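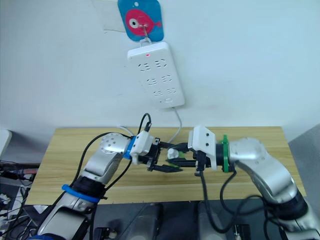

**Tanner Lévesque** wrote:
Screw it to the wall and be done with it. Strip flat on the desk = crumbs in the sockets, tea in the sockets, sleeve catches the plug. Had mine upright on the wall above the table for years, never going back.

---

**mopsy_b** wrote:
Fine if you own the wall, I rent. Landlord charged the last lot for every hole. Is there a sticky option that holds?

---

**kettleward** wrote:
Sticky pads let go. Mine came down in the night, plugs and all, took a mug with it. Two screws, bit of filler when you move out, nobody sees.

---

**mopsy_b** wrote:
They will see. They brought a torch last time

---

**draughty_ned** wrote:
Disagree about the pads. Depends on the paint. Wipe wall with spirit, let it dry properly, press hard, then leave it a day BEFORE you plug anything in. People skip that bit. I've got a Kondus six-way on pads over the workbench, fine since April.

What pulls them off is the weight of the cable, and yanking plugs out one handed. Hold the strip with your other hand.

---

**kettleward** wrote:
Give it till winter ned

---

**Tanner Lévesque** wrote:
Renting – ok, screw the strip to a bit of board, then clamp the board to the back of the table. No holes. Did that in the old flat. Board was 40 cm offcut, shop let me have it for nothing.

Other thing, mount it switch at the bottom, lead out at the bottom. Lead out the top loops over and hangs in front of everything, drives you mad.

---

**plimsoll** wrote:
Is vertical allowed though? Thought they had to lie flat

---

**draughty_ned** wrote:
Check the leaflet. Mine has keyhole slots on the back and shows it both ways. If there's no slots don't go drilling through the case!! seen it done.

---

**plimsoll** wrote:
Räsänen one here, no slots, no leaflet, bought off my brother in law. So probably not then

---

**mopsy_b** wrote:
Liking the board idea. Table is pale wood, quite light, will a clamp mark it?

---

**Tanner Lévesque** wrote:
Scrap of felt or card under the jaw. Don't overtighten. Pine dents if you look at it funny.

---

**hazel_in_the_attic** wrote:
Going against the lot of you, I like mine under the table. Wall ones look like a hospital. Cable tray from Kikalel, strip goes in the tray, one lead out the back and thats it. Can't see a thing.

---

**kettleward** wrote:
And you crawl about on the floor every time you want to charge something. No thanks. I want the switch where I can reach it.

---

**hazel_in_the_attic** wrote:
I'm under there twice a year. What are you all plugging in and out??

---

**kettleward** wrote:
Glue gun, lamp, soldering iron, radio, phone. Not everyone has a desk with one laptop on it

---

**draughty_ned** wrote:
For a work table wall wins, for an office desk the tray. Both right, calm down.

Put something cheerful up there on a hook if it looks too hospital. My daughter hung a paper fish off mine, I don't notice the strip now.

---

**mopsy_b** wrote:
Ha, ok. Next q – slack. I've got loads of lead left over, where does it go? Currently in a heap behind the table

---

**Tanner Lévesque** wrote:
Loose loops, velcro strap, hang off the table leg. Not tight and don't coil it up if you're running a heater off it. Don't run a heater off it full stop.

---

**plimsoll** wrote:
Draker do a short lead version, 1000 mm. Saves the heap. Cost me more than the long one somehow

---

**mopsy_b** wrote:
Measured, needs more than that to reach my socket. Long one and velcro it is. Getting board tomorow, will report back if clamp holds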